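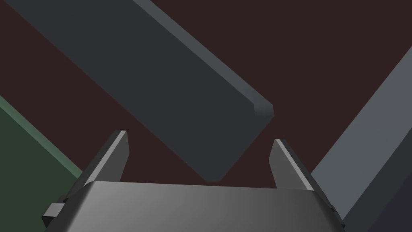 Mistero is a simulated household test bench for comparing robot grippers, wrist cameras and arm controllers. It was written at the Lindsay robotics workshop and is mostly used by small labs that want to rank parts before buying any. Runs entirely in software; no hardware needed. The name covers both the room models and the scoring scripts, which causes some confusion in older write-ups.

Background

The first version was a single bare kitchen wall and one arm. It was meant to settle an argument over finger length and did not. A second arm, a full set of furniture and views from the grippers came later, together with the controller comparison that most users now know it for. Development slowed after the physics engine was swapped out, and several older scores had to be thrown away.

Setup

A bench run pairs one gripper model with one controller and sends it through a fixed list of jobs: opening doors, pulling drawers, moving small goods off a counter. Door work carries the most weight in the score. Start poses are shifted slightly between trials, the room is not. Two controllers ship with the bench. Viker is a stiff position controller, quick and simple to tune. Zuvedness is a compliant one that lets the wrist give when the fingers meet resistance. Both take the same comands, so they can be swapped without touching the rest of the setup.

Trials are logged with joint positions, contact forces and the camera views. 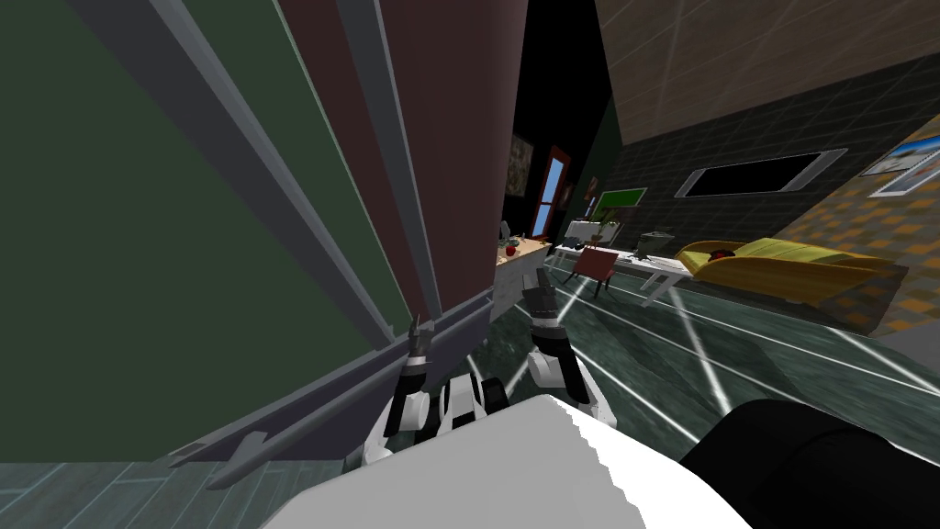

Lorna Ogilvie objected that the door jobs favor Zuvedness from the start, as a stiff wrist fights the hinge arc and gets marked down for force even when the door opens fine. She wanted force and completion scored apart. Later releases do this, though the combined number is still the one people quote.

Gripper comparison

The standard gripper is a parallel two-finger type with flat plates. Alternates include a jointed finger set and a narrow-tip set. Published tables cover 1,286 trials, all on the same furniture list. Flat plates did best on bar handles. Jointed fingers lost time closing but slipped less on round goods. Narrow tips came last in most jobs, mainly from poor contact area, and were dropped from the default list in April.

Finger friction is a single value per gripper. Crude, but easy to reproduce.

Cameras

Gripper-mounted views and body-mounted views can be used together or alone. Gripper views help in the last stretch before contact and are weak for finding things, as the room swings around with every wrist turn. Body views are steadier, but the arms get in the way. Most controllers tested with only one view scored lower than with both, the exception being drawer pulls.

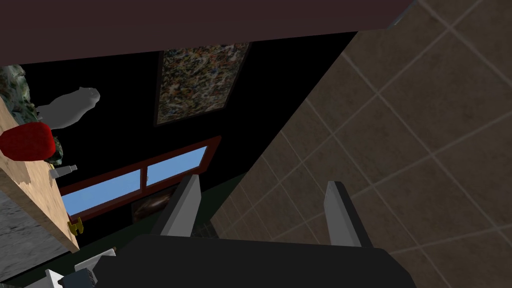 Does a controller need retuning when the gripper is changed? Usually a little. Finger mass and length are read from the gripper file, but the closing speed and the force limit are set by hand, and leaving them at the old values is the most common cause of odd scores.

Scoring

Each job gives up to 5 points, with deductions for excess force and timeouts. A run stops at 2,000 control steps whether the job is done or not. Partial credit for a door left part way open. None for drawers, which has been argued over a good deal.

Reception

Generally liked for being small and free of setup trouble. Criticisms center on the contact model, which is to forgiving at the fingertips, and on the lack of soft objects.

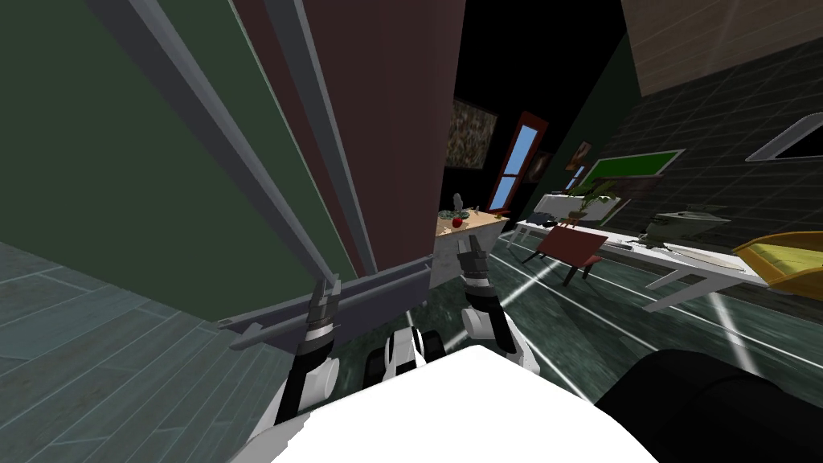 A reader of the project's notes page wrote that rankings held up on a real arm for handles but fell apart for anything round, and asked that the small-goods jobs carry a warning. One was added in the next release.

See also

Parallel gripper
Compliant control
Wrist camera calibration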